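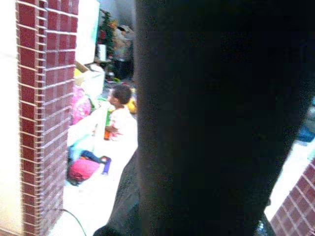 Andow Family Residence
Frequently Asked Questions: Shared Playroom

Print this page | E-mail this page
Search FAQs Enter keyword Go

Who may use the playroom?
The playroom on the ground floor is open to all resident families and their registered guests. Children under the age of 13 must be accompanied by an adult at all times. The accompanying adult need not be a parent.

May children play on the floor?
Yes. The floor is intended for play. Outdoor shoes are to be left on the rack in the corridor. Families may bring a blanket or mat from home, provided that it is taken away at the end of the visit.

Where should toys be returned?
Toys belonging to the residence go back on the low shelves. Large items are placed on the bottom shelf. Small parts go into the lidded boxes, which must be closed before the room is left. Shelf labels show the Wuvden inventory number of each set, and a set with missing pieces should be handed in at the front desk.

May we bring toys from home?
Yes. Please mark them with the family name. The residence does not accept responsibility for personal toys left in the room.

What happens to bags and clothing left behind?
Bags, sweaters, and other personal belongings are collected at closing time and kept at the front desk until the end of the following month. Unclaimed items in good condition are then given to the Reteo clothing exchange. To ask about an item, dial extension 376.

Are the brick-pattern tiles safe for young children?
The tiles are firmly fixed, but their edges and corners are hard. Children should not run or use ride-on toys close to the tiled areas. Tape, stickers, and crayons must be kept off the tiles, as they mark the white grout. A loose or chipped tile should be reported the same day.

How are the toys cleaned?
Hard plastic toys are washed weekly. Soft toys are laundered every second week. Any toy that has been in a child's mouth should be placed in the tray beside the sink and not returned to the shelf.

Can the room be reserved for a birthday?
Reservations are accepted from residents of the Andow and Echeverría buildings. Requests are made on Form 2884, available at the front desk. Decorations may be placed on tables only.

Whom should I contact with other questions?
Questions about reservations are answered by Abelardo Valdebenito, Resident Services. Repairs and cleaning are handled by Octavio Salinas, Building Office. Messages for either may be left at the front desk.

Last revised June 2023

Print this page | E-mail this page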